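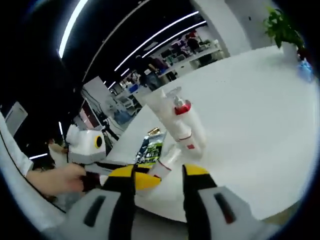 Esville's refill counter opens for good on Wednesday after a four week trial at the Nellach Street market hall. Bring your own empties, pay by weight, go home. Shampoo, hand soap, dish liquid to start – laundry powder maybe later. Any clean container will do, from a tall pump bottle with a red collar to a small white one with a thin red band at the neck, so long as the top still closes. No glass over the counter for now.

Organizer Hae-won Jang said the trial took in 3423 refills, well past the 1000 she had hoped for. "We ran out of dish liquid twice the first week," she said. "Had to send Jabari out with the van."

Shim, the grocery next door, is giving up part of its storeroom for the drums. Rent is $300 a month, paid by the counter out of sales.

Not everyone is happy. Stallholder Ro-un Kwon says the line blocked his table most mornings and he wants it moved to the Dreltow Road door. Jang said they are looking at it, no decison yet.

Doors open at 9, closed Sundays. Labels are free, bring a pen if you have one.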